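## Garment grasp demos: redo the set or keep going?

**indirside_tuva** — Thursday, 9:40 pm

Hi all, Tuva Fjeld again, with a longer question than last time, so get a drink first. We've been collecting folding and unbunching demos with the hand-held gripper since April, mostly shirts and sports jerseys, and we're at nearly 2,000 episodes. Training goes fine on cotton tees. On jerseys the policy closes on air, or it grabs both layers and drags the whole thing along like a sulky cat.

My hunch is that our people pinch too shallow. They come in at a fold, close the pads on the very edge, and lift. A person can feel when that's enough and the policy can't.

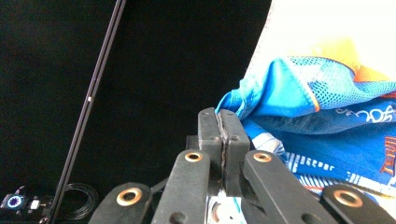
The other half of my worry is the fabric itself. Jerseys mix mesh panels with smooth printed cloth, and our collectors seem to pick whichever bit sticks up highest. I went through 200 jersey episodes last night (my tea went cold twice) and marked 79 of them as edge pinches. Would you throw those out, relabel them, or just record deeper ones on top?

---

**tollport_bench** — 10:05 pm

Please don't throw them out! We did that on the Tollport towel set and I still regret it. Edge pinches are how people really pick up cloth, and if you only keep the deep grabs you end up with a policy that plows into the table every time. I'd keep every one that ends in a clean lift and put your effort into adding variety.

---

**Triệu** — 10:31 pm

I'm going to disagree with bench, in a friendly way. A clean lift by a person hides a lot, since we fix our wrist angle halfway through without thinking about it. If the first close is marginal, the model learns the marginal close and never learns the fix. I'd pull the 79, train without them, and compare on the same jerseys. It costs you one night of compute and then you'd know.

Also, how dark is your background? We had blue cloth on a black surface for a while and the shadowed folds just melted away.

---

**indirside_tuva** — 10:52 pm

Black, yes, and deep black at that. I liked it because the clothes stand out so nicely, but the bright side of the shot washes out on some episodes and I'd been telling myself it didn't matter. Oh dear.

---

**piltell_moss** — Friday morning, before coffee

I'm somewhere between you two. At Piltell we kept the shallow ones but gave them their own tag, and then asked collectors to record 19 retries each — pinch, miss on purpose, open, go again. The retries did more for us than any filtering. Lock your exposure while you're at it, or you'll be comparing two changes at once.

---

**Triệu** — 8:15 am

Misses on purpose tend to look like misses on purpose, moss. Our collectors got theatrical. But I agree on the exposure.

---

**indirside_tuva** — 8:48 am

Thank you, all three of you, this is a kinder place than my inbox. I'll tag the 79 and run it both ways tonight with nothing else changed, then fix the exposure before we record any more. Moss, could you send me the wording you gave your collectors for the retries? I'd like to see it even if Triệu is right about the acting.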